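About Partington

Partington is a small school for adults who want to learn a language and have already failed at it at least once. We teach Spanish, Arabic, Latvian and Mandarin in two rooms above a shop. There is no app.

We are suspicious of most of what is said in our trade, and it seems fair to put that on the page where other schools put their mission. We don't believe anyone becomes fluent in 11 weeks. We don't believe in learning styles, or in playing recordings to people while they sleep. We have our doubts about "immersion" when it means a classroom in a wet English town with a poster of Seville on the wall, and we say this as people who once owned the poster.

The school was started by Walid Azar and Macarena Calvo, who met while working for a much larger chain. Both had spent years handing out certificates to students who could pass the test and couldn't order lunch. Macarena wanted to call the new place something with "bridge" in it. Walid refused, and they took the name of the street.

How we teach

Slowly, for the most part. A beginners' course runs for 25 weeks and meets on Monday evenings at 7. Classes are kept small enough that you can't hide at the back, and you will be asked to speak before you feel ready. Some people dislike this and leave, and we refund the weeks they haven't used.

We do teach grammar. There was a time when it was thought rude to mention the subjunctive in front of paying customers, but adults like to know what they are looking at, and they get cross when it is kept from them. We also set homework. If you don't do it we won't chase you, though it will show.

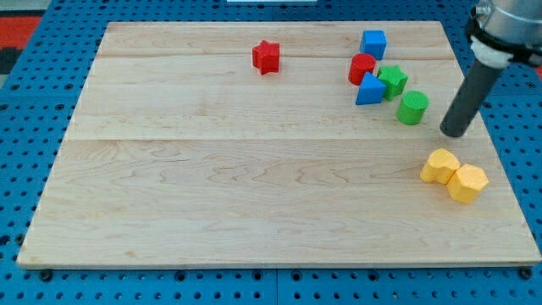 New students often ask which level they are at. We use the usual European labels because employers ask for them, but we wouldn't lean on them too hard. Two people with the same B1 on paper can be a very long way apart once somebody on the phone starts talking quickly. Come in for a chat first and we will tell you which group we think would suit you. Sometimes we're wrong, and you can move in the first month without paying again.

Who we are

Walid Azar teaches the upper Arabic groups and does the accounts. Dima Hourani takes the beginners, and her handwriting course in December fills up before anything else we run. Macarena Calvo teaches all the Spanish. Chunhua Ye teaches Mandarin and wrote our course notes on tones after throwing out the textbook. Aigars Petrauskas teaches Latvian to a group that is mostly married to Latvians.

Results

We don't publish a pass rate. Schools that do tend to be choosy about who they enter for the exam, and a high figure tells you more about that than about the teaching. If you want to know what the lessons are like, sit in on one – any group except the first week of a beginners' course – and ask the students in the break, when the teacher has gone to put the kettle on.

Fees and term dates are on the courses page. We don't do discounts for signing up today.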